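Ticket 547: Grasp planner times out near left bin wall
Project: Sidora bin picking. Component: Valel planner. Opened 27 Mar 2026.
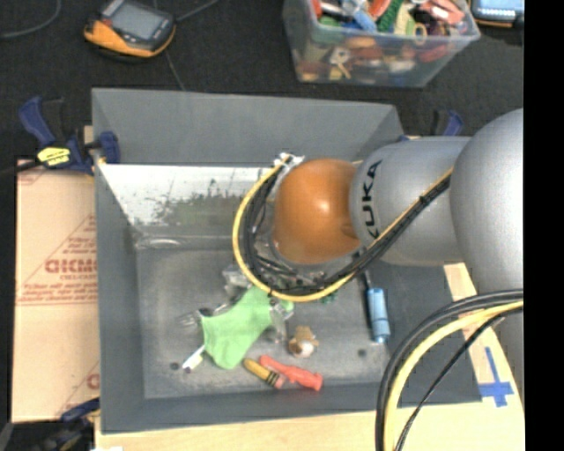
Symptoms
Planner returns NO_PATH for the lime-green cloth. Objects further right plan normally. Log shows 131 candidates, all rejected in collision check.

Findings
Reflections off the shiny left wall panel add false points to the cloud. Nulley filter was off in the config.

Fix
Enabled filter, set wall margin to 13 mm. Reran the saved cloud: 7 candidates pass.

Status
Open. Cable loop at the wrist still missing from the collision model.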